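Speaker notes - coffee storage at home, evening talk at Madeo
2025-03-12

Running time is 45 minutes with questions. Slides are numbered in the corner, notes follow the same order. Bradley has the clicker and the spare batteries.

## Opening

Say hello, thank Niloufar Sharifi for the room. Mention the coats go on the rail by the door, not on the chairs at the back.

Ask for hands: who buys whole beans? Who keeps them in the bag they came in? Who has a bag open right now that they can't date? Wait for the laugh, then go on.

What I want people to leave with is short. Buy less at a time. Keep the air out. Grind when you're ready to brew. If they remember those, the rest of the talk is detail.

## Slides 2 to 4 - what happens to a bean

Roasted coffee gives off gas for days after it leaves the roaster. That's why bags have the little valve. Air getting in is the other half of it, and that half is what makes coffee taste flat.

Light and heat speed things up. The shelf over the stove is the worst place in most kitchens and it's also where most people keep their coffee. I kept mine there for years.

Don't get into chemistry here. Last time I lost the back row. If someone asks, Sepehr Ranjbar is happy to talk after.

## Slides 5 and 6 - glass on the counter

People like to see their beans. I do too. A clear cup or jar looks good on a table and it's fine for a morning's worth. It's a poor place to keep a whole bag for a month, even with the lid on, and with the lid off it's just a bowl.

Pause on the next slide and let people look at it before talking.

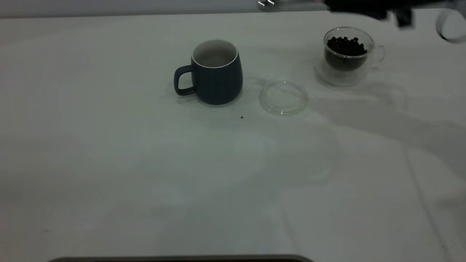
*Slide 6. Beans in a clear glass cup, lid off, with a navy mug for the coffee.*

Points to make with this one up:

- The glass lets light in from every side. A dark mug would block it better, but a mug has no lid.
- A loose lid slows air down a little. It doesn't seal. You want a gasket or a clamp if the coffee is staying in there.
- Measure into the cup, put the rest away, then grind. The order matters more than the container.
- White cloth is a good surface for sorting beans, dark ones show up right away. Point out the small dark speck by the mug, probably a stray bean or a piece of one.

Someone will ask if a double-walled cup keeps beans fresher. It doesn't. Double walls are for hot drinks. For storage, the seal and the dark cupboard do the work.

## Slides 7 to 9 - what I use

I have two canisters, 800 ml each, opaque, with a clamp lid. One is open and in use, the other stays shut until the first is empty. I don't top up. Old beans at the bottom stay at the bottom if you keep pouring new ones over them.

Pass the canisters around now. Start from the left side so they end up near Trinh Đinh, who will bring them back to the front.

Freezer question: yes, it works, if the coffee is in small sealed packs and you don't keep opening them. Take out one pack, let it come to room temperature closed, then open it. I freeze in small bags and write the roast date on each with a marker. Don't put an open bag in next to the fish.

Fridge question: no. Too damp and it smells of dinner.

## Slide 10 - cleaning

Oil builds up on the inside of anything that holds beans. Wash with warm water and plain soap, dry all the way, leave the lid off overnight. Check the gasket for smell. If it still smells after washing, replace it.

Glass is the easiest to clean and the easiest to check - hold it up to a window and any film shows. Give glass its due here, I was hard on it earlier.

## Tasting

Nima Sadeghi pours. Two flasks, same coffee, same grind, marked A and B on the base. One was kept sealed, one sat in an open cup on the counter. Don't say which until the cups are down.

Ask people to smell first, then sip. Take a few comments from different parts of the room. Last time it split closer than I expected, so leave room for that and don't argue with anyone who prefers the open one.

## Questions and close

Handout is on the side table, one sheet, both sides. The list of canister sizes is on the back.

Remind them the cups go in the gray tub and the grounds go in the bucket. Niloufar locks up at nine.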